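Night Care Assistant (waking nights), Ondamora House, Lerton
Permanent, part-time or full-time, closing date 26 Aug 2020

We need two people who are at their best when everyone else is asleep, or is supposed to be.

Ondamora House is a residential home for older people at the Lerton end of the canal path. We have been open long enough for the boiler to have a nickname, which we will not print. Most of our residents need a hand with some things and would like to be left alone with the rest, and telling one from the other is a good half of the job.

What the nights are like

The shift runs from nine in the evening until half past seven. You start with a handover from the late team, who will be keen to go home and should be made to finish their sentences. After that comes the drinks round. Everyone's preference is on the kitchen chart, and the chart is wrong about the cocoa at least once a week.

Then you help people to bed, at the hour they choose. We don't have a bedtime. One corridor is quiet by half nine and another is still arguing with the snooker at midnight.

Between midnight and five you will do checks as set out in each care plan, turn those who need turning, answer bells, write up notes, and fold more towels than you thought a building could hold. Some residents wake and want to know where they are. Some wake and want toast. Both are entitled to a proper answer.

These are waking nights. We mention it in the advert, at interview and on your first shift, and we would still ask you not to bring a pillow.

Who we're after

You don't need to have worked in care before. We do need you to be kind at four in the morning, when it is harder than it looks on a form. You should be able to write a note that the day staff can read, lift and move people safely once we've trained you, and tell the senior when something seems off, even if all you can say is that it seems off.

You'll be helping people wash and use the toilet. If that puts you off, better to find out now than in the middle of it.

A Level 2 in care is handy. A driving licence is handy too, as the last bus from Sleiman goes at 8.10 and is an optimist's timetable at that. There is a bike rack.

We can't take anyone under 18 for nights, and you will need an enhanced DBS check, which we pay for, plus two references. One of them may not be your mum. We have had it tried.

Pay and hours

Full-time is four nights a week on a rolling rota, and part-time is two. Full-time pay comes to £1,421 a month before tax, and the night allowance adds roughly £484 on top of that. Part-timers get half of each. You'll have paid breaks, a hot meal if you want one (the night cook is a microwave, but the day cook fills it well), uniform, and a locker with a door that shuts.

Holiday is 5.6 weeks. The rota comes out six weeks ahead, and swaps are allowed if they go in the book. Swaps agreed by the bins do not count.

Training

You get 6 shadow shifts, all paid, alongside someone who has been doing nights for years and has opinions about how to make a bed. The first two are day shifts, so that residents meet you in daylight before you turn up beside them in the dark. After that there's the Care Certificate, which we do in working hours, and medication training once you've passed probation.

Masks, gloves and aprons are supplied. Visitor arrangements have been changing since the spring and will probably change again between our writing this and your reading it, so ring before you come to look round.

How to apply

Ask the office for a form or pick one up from the porch, where there is a box. Quote reference Sitidel 3,889, comma and all, as the system will otherwise send you to the kitchen vacancy. CVs are welcome along with the form but not in place of it.

On the last page we ask you to tell us about a time you looked after somebody. It needn't have been paid and it needn't have gone well. Half a side is plenty.

Interviews will be held in the garden room with the windows open, so bring a jumper. You'll talk to the manager and one of the night seniors for half an hour, then have a cup of tea with a couple of residents, who will report back. Their marking is stricter than ours.

If you haven't heard from us within a fortnight of the closing date, please chase.

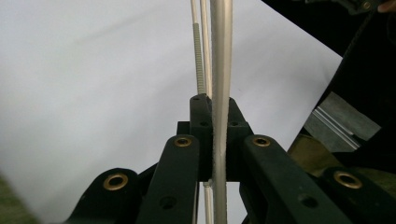

Three rods, one of them threaded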